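Natovside Furnished Lettings
Household Support Desk
Ticket 84
Category: Furnishings and storage
Location: Plumstead House, ground floor sitting room
Opened: 2018-11-02
Priority: Normal
Status: Closed, with one item carried forward

Summary of the request

The occupier reported three matters concerning the sitting room. The coat rack (Fonenitz range, wood) was said to turn on its base when a coat was taken down. The throw on the sofa was said to slide forward during use. The occupier also asked whether clean and used fabric items should share the round woven basket, as the welcome folder gives no guidance on this.

A replacement rack was requested. The desk replied that replacement is considered only after the standard checks have been completed, and a visit was arranged under clause 11 of the furnishing agreement.

Entry 1 – Coat rack, initial checks

The rack was cleared and lifted onto its side. The central fixing beneath the base was found to be half a turn short of tight. It was tightened by hand and then with the key supplied. The rack was stood upright again and each arm was pressed downwards in turn.

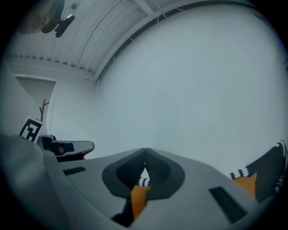
No movement was felt at the joints of the arms. A slight turn remained when the pole was gripped at shoulder height and twisted firmly. The Gilchrist fitting notes allow for a small amount of play in the pole, and the amount felt was judged to be within that allowance. The occupier was advised that the rack is intended for light outdoor clothing and everyday bags, and that wet overcoats should be dried elsewhere before being hung up.

Felt pads were offered for the underside of the base. The occupier accepted. One sheet was left in the kitchen drawer with the spare key.

Entry 2 – Sofa throw

The throw was removed, shaken and laid again from the back of the seat. Two methods were tried. In the first, the rear edge was tucked into the gap behind the seat to the depth of a hand. In the second, the throw was laid flat with a non-slip mat beneath it. The first method held when a person sat down and stood up, though the cloth crept forward after several repetitions. The second held better, but the occupier disliked the feel of the mat.

The occupier chose the first method and was asked to renew the tuck whenever the room is tidied. The desk does not pin or stitch throws to its sofas, as this marks the covering. 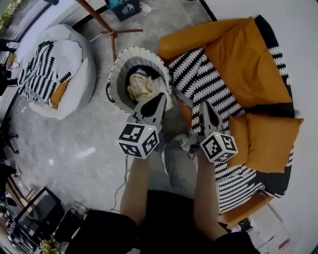

Entry 3 – Layout and sorting of fabric items

The desk's guidance is that each fabric item in a sitting room should have a single place to which it is returned. For this property the places were agreed with the occupier and written on the inventory card. The zigzag throw remains on the sofa over the seat and front, with the mustard-orange cushions kept to the back and the right-hand side so that their weight does not rest on the front edge. The striped cushion belongs on the white beanbag. The woven basket, which held crumpled cream fabric, is to be used for items awaiting washing only, and folded items are to go directly to the cupboard in the hall. Small pieces such as socks and cloths should be gathered first, as they are the ones most often left on the floor when larger items are carried through.

The occupier asked whether the basket itself may be washed. It may not. The inside should be wiped with a slightly damp cloth and left to air before it is filled again.

A question was also raised about the floor lamp and whether its tripod legs might catch the foot of a person carrying laundry. The lamp may be moved provided that its lead does not cross the walkway. The occupier preferred to leave it in place, and no change has been entered on the card.

Entry 4 – Second visit, coat rack

The occupier contacted the desk again to report that the turn in the pole had become more noticeable. A second visit was made. The base fixing was still tight and the felt pads had been applied correctly.

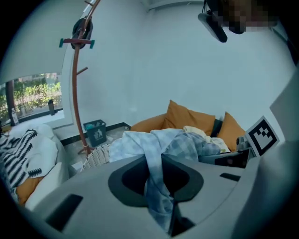
Attention was therefore given to how the rack was being loaded. The Fonenitz rack carries weight best when it is shared between both sides and kept low on the pole. The black bag was draped from the top, near the crossbar with the teal hook tips, and a bag kept there places its load at the highest point available. The occupier was asked to move it to the short angled arm a little lower down and to keep only a hat or scarf above. It was further suggested that the small basket and the bin be kept clear of the foot of the rack, so that the base can be checked easily and swept around.

With the bag moved, the pole was twisted again by hand. The turn was no greater than at the first visit.

Outcome

Coat rack: serviceable, replacement declined. The fixing is to be checked again in March.
Sofa throw: resolved by tucking. No further action.
Fabric storage: places agreed, inventory card amended and countersigned.

Carried forward

The welcome folder for Plumstead House is to be amended to include the sorting guidance in Entry 3 and the loading advice in Entry 4. Until the revised pages have been issued, a copy of this log may be supplied to the occupier on request.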